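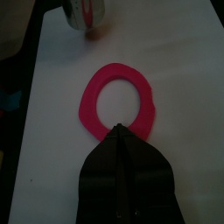
A pink ring on the white work sheet, with the roll of tape kept close by.

Homemade clay has been a rainy-day standby for as long as there has been flour in the pantry. It costs very little, it keeps for weeks if it is sealed, and it can be made in the time it takes to boil a pot of pasta. What most recipes leave out is the table. A good batch on a bad table is a mess inside of ten minutes, and the person who cleans it up is seldom the person who made it.

I have been writing about home crafts for Bovau since June, and the question readers send most often is about setup. They want to know what to put down, what to keep out, and how much a beginner needs to buy. The short answer to the last one is less than the store display suggests.

Start with the surface. A large white sheet does most of the work. Color shows up well against it, so you can see crumbs before they get pressed into the next piece, and you can judge the edge of a shape without picking it up. Paper works for one session. A wipeable board or mat lasts longer. Tape the corners if the sheet slides, and keep the roll on the table until you are done, as one corner always comes up again.

For the clay itself, the recipe I use makes enough for two people. Put 500 grams of plain flour in a bowl with a cup of salt. Add warm water a little at a time and stop when the dough no longer sticks to your hand. Knead it for 6 minutes. Divide it before you add color, and use paste colors if you can get them, because liquid ones make the dough wet and you end up adding flour again. Wrapped tightly, it will stay soft in the refrigerator. A dried piece should be left alone for 24 hours on each side before anyone paints it.

The first shape I suggest is a flat ring. It sounds too simple, but it teaches thickness, and thickness is where most beginners go wrong. Roll the dough out, cut a rough circle, and take out the middle with a bottle cap or the rim of a small glass. The inside edge will come out cleaner than the outside one. Leave it that way. A ring that bulges on one side or has a dent in it can still hang from a ribbon or go around a candle stub, and a child will usually prefer it to a perfect one.

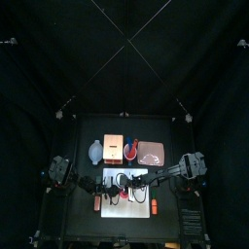

Storage is the part that people overspend on. Ruppert sells a craft caddy with a lid and a great many compartments, and I owned one for a year before I gave it away. The compartments were never the right size. Ordinary household pieces do the same job, and if they stand in a row along the back of the table, the front stays free for work. An oval plastic bowl with a handle at each end can be lifted with both hands, and it holds whatever you are not using yet. A cup takes anything with a long handle, the way the pink-and-white one does with its red spoon. A small box with a drawer section is good for the little things that roll. The white board goes in front of all of it, and a bottle or a small container can stand at either side where it is easy to reach.

A shallow tray at the end of the row is worth having too. Finished pieces go there and stay there. If they are left on the board, somebody will lean on them. Mine came from a housewares shop, and it has held clay, beads, and one spring's worth of tomato seeds.

Tools can wait. A butter knife, a rolling pin, and an old spoon will cover the first few sessions. If you find you want more, the Fellach starter set has a wire cutter that I use often, plus several wooden shapers that I do not use at all. The Buduma rollers are heavier and better made. They are also hard to store, and they will roll off any table that is not level. Mine isn't.

Cleanup goes faster dry. Let the crumbs harden, lift the sheet by its edges, and shake it over the trash. Water turns the salt and flour to paste, and paste in a sink drain is a separate project. Wipe the board last, with a damp cloth, and stand it on its edge to dry – flat boards stay damp underneath and start to warp.

Readers who would like to show what they made can send a picture to the Bovau craft desk by 12th January. Please tell us what you used for a surface and how the dough kept. We have room to print 6 of them, along with any recipes that came with them.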